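Table Service, Unit 6: Storing and handling stemware
Handout prepared by Nokuthula Nkosi

Read this before the October practical. You will need a polishing cloth and the Unit 3 notes on glass shapes.

Wine glasses are stored upside down by the foot wherever there is a rack for them. The bowl is the weakest part and should not carry any weight.
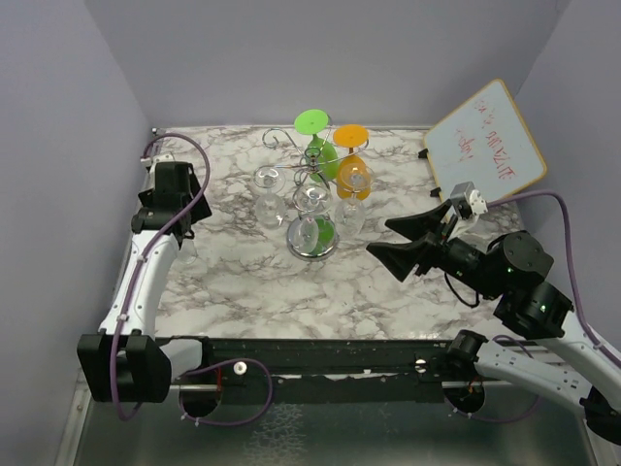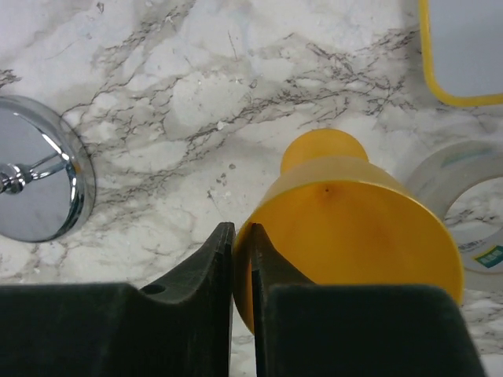
Loading a hanging rack

Check that the rack stands level before you start. Hold the glass by the stem, turn it over and slide the stem into the wire until the foot sits on top. Let go only when the foot is resting evenly.

Load opposite sides in turn. A rack with all its glasses on one side may tip, especially on a hard worktop such as marble or stone.

Leave a gap between bowls. If two touch, move one.

Unloading

Take the nearest glass first. Never reach through the rack for one at the back. Lift slightly, then draw the stem out towards you.

Coloured glasses

Keep these together on the rack and set them out last. Check the tint against a white cloth, as smears are harder to spot than on clear glass.

Practical

Each pair has 20 minutes to load, unload and polish. Sipho Pretorius will mark handling and finish, 40 marks in all. Chipped glasses go in the marked bin by the door and must be written in the breakages book.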